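基伦布里奇社区玩具馆更换积木，2,000块单色方块分批上架

基伦布里奇（Killenbridge）讯　基伦布里奇社区玩具馆8月完成积木区的更换工作。旧有的混装木积木退出外借，改为按颜色分箱的单色长方块，首批2,000块已经编目上架，其余部分在库房待检。全部到货后，馆内长方块总数为3,228块，分装于13个系列箱。

新积木由布琳达（Brinda）供货，沿用该公司的“卢尔蒙特”（Lulmont）规格。该规格只设长方体一种形状，不含拱形、三角形和圆柱件，每块通体一色，表面不印字母和图案。馆方选用单一形状，主要考虑归还时的清点和补件：旧套装形状繁多，缺一件拱形块就要整套停借，补件还得向原厂单独订货。

负责馆藏的艾斯林·努南介绍，旧积木停借前做过一次盘点，缺件集中在小件和异形件，长方块的缺失最少。“补件的规格统一以后，一只备件箱可以供所有系列使用，只需要对颜色。”她说。

验收分两道进行。第一道查外形，将方块平放于台面，看底面是否贴平、棱边是否完整、有无缺角和压痕；第二道查颜色，把同一系列的方块并排放置，在同一灯位下比对同一朝向的面。迪姆娜·卡瓦纳负责制定验收单，她提出颜色比对不得混用顶面和侧面，原因是顶面受光较多，看上去偏浅，绿色系列尤其容易被误判为两个批次。第一批验收时，有一箱绿色方块曾因此被退回复检，复检后判定合格。

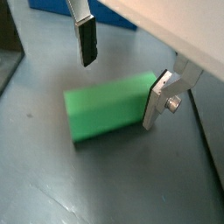

绿色系列目前编为第2箱，与其他各箱一样附有一张装箱单，写明颜色、数量和备件编号。借用人归还时按装箱单自行清点，工作人员再复点一次，两次数字不符的，当场登记，不收取押金以外的费用。单块遗失按备件价补缴，整箱遗失按套价计算。

清洁方法也作了调整。旧木积木只能干擦，新方块改用湿布擦拭，晾干后装箱，不使用含溶剂的清洁剂，也不放入烘干设备。馆方要求方块装箱时平放，长边与箱体长边一致，上层不得超过箱口，箱盖须能自然合拢。家庭借用期间如有方块被颜料或胶水污染，应单独装袋交回，不要自行刮除，以免损伤棱边。

积木区的陈列架由当地木工铺奥康奈尔（Ó Conaill）改制。原有层架间距偏小，新箱无法直接抽出，改制后拆去中间一层隔板，并在每格前沿加装挡条。基利安·奥里亚因负责现场安装，他说层架的立柱和背板均为原件，只重做了隔板和挡条，安装期间积木区停用，其他区域照常开放。

部分家长询问异形积木今后是否还会提供。努南答复，旧套装中形状齐全的将留在馆内活动桌上使用，不再外借；缺件的套装拆散后并入手工材料柜，由活动主持人卢诺斯·莫里斯登记领用。莫里斯每天上午带学龄前儿童做搭建活动，她表示，单一形状的方块适合做排列、对齐和等高比较，搭桥和搭屋顶一类的题目则仍用旧件。

馆方同时修订了借用规则。每张家庭卡一次可借一箱，同一箱在无人预约时可续借一次；学校和托儿机构凭机构卡一次可借2箱，须提前登记颜色。不同颜色的方块不得跨箱混装，归还时发现混装的，由借用人在服务台分拣完毕后再办理手续。

待检部分的验收由厄尔坦·布雷斯纳赫接手，合格的箱子逐箱编目，随后放入陈列架下层。未编目的箱子暂不接受预约，借用人可在服务台查询各箱状态，查询时需提供箱号或颜色名称。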